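Gililier reworks gripper setup on drawer cell

Sat 18 April – Gililier has changed the gripper setup on its drawer-handling cell after repeated handle slips, the company said in a service note. The cell runs one arm with a parallel-jaw gripper and is modeled in simulation before any setting goes to the hardware.

The slips were traced to the fingertip offset, which had not been reset since a finger change in December. Technicians entered the new offset, rechecked the tool center point and lowered the approach speed to 160 millimeters per second. The arched metal pull on the simulated cabinet drawer leaves little room for the fingertips, and the closing position is now set separately for each handle type.

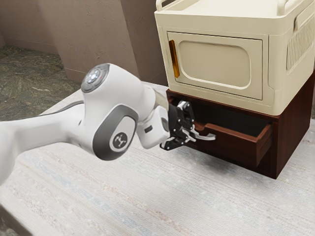
Heinonen, which services similar cells, would have started with the finger bolts, as an offset entered on a loose finger drifts again within 200 cycles. Gililier's note puts the bolt check second, after the offset – the order may change in the next revision.

The revised settings were run for 2,000 simulated pulls using Ernum software. Slips fell to 143, most of them at the start of the pull. The gripper linkage will be inspected and greased before the settings are loaded on the physical arm.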